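4. Bench Build and the Bagged-Fruit Task

4.1 Setting

The Diltby bench was assembled in the Eretia workshop, a shared space that has operated under the same house rules since 2011. Two of those rules shaped the design. Nothing may be bolted permanently to the floor or the building, and any powered equipment must be left in a state that another member can safely work next to. The bench therefore had to be self-contained. Both arms attach to a single mounting bar along the front edge of the table, and the walls behind and beside the work surface are held in a frame of aluminum extrusion. The enclosure marks the limit of the arms' permitted motion and also gives the cameras a plain background.

The walls were the last part to be fitted. For the first weeks the arms ran with the sides open, and pose estimates drifted whenever the lathe lights in the next bay were switched on. We did not separate the effect of the walls from that of a later change in exposure settings, so no claim is made here about the size of the improvement.

4.2 Arms and mounting

Each arm reaches inward from a front corner of the table. This arrangement gives good overlap at the center and poor overlap near the back, where both arms are close to full extension. An earlier layout put the bases on opposite sides of the table. It gave a more even overlap but made it hard for a person to reset the objects without leaning across one of the arms. The front-mounted version was kept for that reason alone.

The usable overlap at table height is an irregular region whose narrowest extent is over 60 millimeters greater than the widest object we planned to handle. The margin turned out to be smaller in practice than on paper. A deformable package spreads when it is set down, and its widest point is seldom the point measured on the bench beforehand.

Cable routing took more time than the mechanical assembly. The arm cables are carried in loops with enough slack for the full range of the wrist. Loops that are too short pull on the connectors at full extension; loops that are too long enter the view of the overview camera and at times cross the object. We settled on long loops and accepted the occlusion. A comb-like strip along the mounting bar guides the cables at the front of the table. Builders with limited space may prefer to route cables inside the forearm, although this was not possible with the parts we had.

4.3 Sensing

Two kinds of view are used. A fixed camera covers the whole work surface, and a small camera at the wrist looks past the fingers toward the object. The fixed view is adequate for approach planning and for deciding which arm should move first. It is not adequate for the last part of a grasp, when the wrist and its motor hide most of the contact region.

The wrist view has the opposite properties. The fingers take up a large share of the image at all times, and the useful part is whatever can be seen between and beside them. On a rigid object against a plain table, this is seldom a difficulty. With several pieces of fruit lying against each other, the boundaries between neighbors fall in shadow close to the fingers, and a strongly colored surface can throw a tint onto the finger faces (Figure 4). 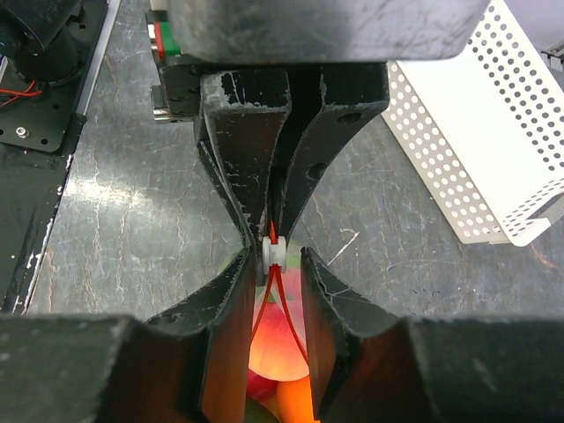
Figure 4. Wrist view past the gripper fingers, with fruit below and the perforated basket on the tabletop at upper right.

The tint matters for any method that segments the fingers by color. Our first mask was a simple threshold on brightness, tuned with the gripper open over the bare table. It lost part of the finger area when a brightly colored piece lay directly below, and it added shadowed fruit to the finger area when the gripper was low. The mask was replaced with one derived from joint position and a geometric model of the hand. The geometric mask does not adapt to wear or to small shifts in camera mounting, but its errors are stable and can be corrected by hand at the start of a session.

Surface wear on the fingers had a further effect that we had not planned for. Scuffed patches and pale scratches along the edges gave the feature tracker something to hold on to, and because these features move with the camera, the tracker reported very little motion while the arm was in fact moving. Masking removed the problem. We mention it for the benefit of other small builds, in which parts are commonly reused and finger surfaces are rarely clean.

The tabletop has a marbled gray pattern. It was chosen because it was on hand, and it proved neither helpful nor harmful. Under even light, the streaks provide a weak texture for registration – under side light, they are sometimes detected as thin objects.

4.4 Software and logging

Control runs through Tisik, a lightweight layer written for this bench. It passes joint targets to each arm at 60 Hz and writes the commanded and measured positions to a single log with the camera time stamps. No attempt was made to provide a general interface. A session log is a flat file, and the longest one kept for the present work contains 3899 entries. At that length, the whole file can still be opened and read on the workshop computer without special tools, which was a stated aim of the design.

Both arms share one clock. In the first version each arm had its own, and the offset between them was corrected after the session. The correction was adequate for single-arm motion. It failed for coordinated motion, where a small error in relative timing appeared as a false pull on the shared object.

Motor current is logged but is not used for control. The readings are noisy at low speed, and the noise differs between the two arms. Gripper closing is instead limited by position and by a fixed time limit. This is a conservative choice and makes the system slow, particularly on soft packaging.

4.5 Task

The task uses a bag of plastic fruit placed near the center of the table, with a white perforated basket farther back. The bag is clear and has a knotted neck. A label inside lies across part of the contents, and the fruit can be seen through the plastic around it. The folded cloth kept on the table plays no part in this task and is used in a separate series not reported here.

Plastic fruit in a bag is a useful test item for a small workshop. It is light, so that a dropped bag does no damage, and the pieces shift against each other when the neck is raised, so that the load seen by the gripper changes during the motion. The supplier, Hứa, sells the pieces already bagged, which spared us the preparation of a standard package.

The right arm is assigned to the neck of the bag and the left arm to the near side. Assigning roles in advance removes a planning problem that we did not wish to address in this work. It also limits the result, as a bag lying with its neck toward the left arm must be turned by hand before a session can start. Contact at the neck is treated as the reference for the rest of the motion: once the right gripper has closed, the left arm's targets are expressed relative to it. 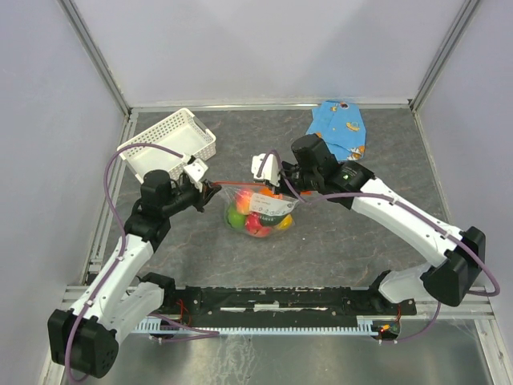

One reader of an earlier draft objected that fixed roles make the second arm little more than a prop. The same task, the reader wrote, "could be done by one arm and a heavier basket," and the paper should say what the added cost and wiring are meant to buy. The reader also asked whether grasping by the neck would carry over to a bag without a knot.

The first point is partly accepted. For moving a closed bag over a short distance, one arm would be sufficient on our bench. The second arm becomes relevant when the bag has to be steadied against swing or when the neck must be held while something is done to the body of the bag. Neither case was evaluated separately, and the present text should be read as a description of a platform on which such an evaluation could be made.

On the second point, we have no data. The neck approach relies on gathered material that stands clear of the contents. With an open bag, the gripper would need to gather the material first, and the current finger shape is poorly suited to this. A wider finger with a soft face was drawn up in February but has not been built.

4.6 Reset and shared use

Between sessions the arms are driven to a rest pose outside the central region and the bag is replaced by hand. The motors are powered down before anyone reaches over the front bar. The reset is the least automated part of the procedure and sets the pace of the work. A scripted reset was tried and abandoned, as it required the bag to finish in a graspable position, and a bag that has slumped against a wall cannot be recovered by either arm.

The bench remains in the Eretia workshop. Members may use the arms under the same rules that apply to the other machines, and the Tisik configuration is reloaded from a stored copy at the start of each session in case any limits have been changed.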